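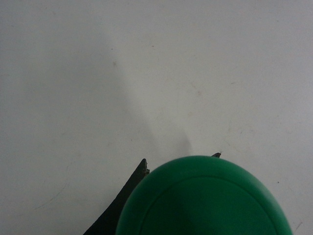
**What did the Burard grant pay for this term?**
Bench time, replacement finger pads, and a set of training objects for the student bin-picking project at Molcombe.

**Progress report, Student Manipulation Project**
Prepared by Leonilde Magalhães, project lead
September 11, 2022

**1. Status**

The project is on schedule against the plan approved in April. There are 11 students enrolled, working in pairs or threes. The task is the one set for the Starkstead student competition: pick mixed small items from a flat work surface and place them in a named bin. Each group writes its own grasp planner. The arm controller and the logging software are shared.

**2. Data**

The groups logged 754 grasp attempts in the reporting period. Every attempt is stored with camera images, joint positions and gripper width. Each one is labeled by a student who did not run it. Labeling is complete except for the last two sessions.

Rounded plastic items gave the most trouble. The first planner placed the fingers too high on the curve and the item rolled. Two groups now lower the approach height before closing. Thin, flat items are still being missed by all groups, and a separate test series is planned for them.

**3. Equipment**

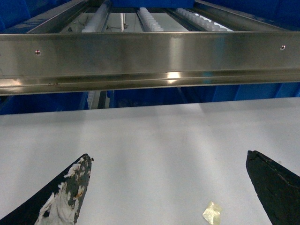 *Fig. 2. Gripper fingers over the work surface, with steel rail and roller tracks behind.*

Finger wear is checked at the start of each session and entered in the bench log. The coating does not last as long as the supplier sheet led us to expect. We have ordered 2 spare sets from Carvalho and ask that the cost be moved from the travel line to consumables. The total budget does not change.

Calibration is run before the first attempt of the day. Groups that skipped it lost time later, so the logging software now refuses to open a session without a calibration file. The work surface should also be wiped down between sessions. Small scraps left on it are picked up by the segmentation step as items, and the planner
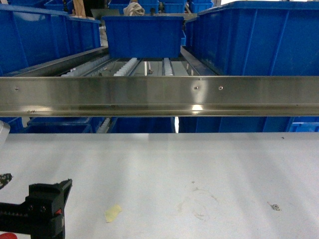
then spends a cycle on something that is not on the pick list. A size filter has been written and is under review. It removes most false targets but also rejects the smallest competition items, and the threshold is still open.

**4. Next period**

- Finish labeling and freeze the data set.
- Run the flat-item series, 10 attempts per item per group.
- Choose one planner for the Starkstead entry.
- Fit the new fingers and repeat the baseline test.

**5. Decision requested**

Approval of the transfer from travel to consumables as described in section 3. The baseline test cannot be repeated until the new fingers are fitted.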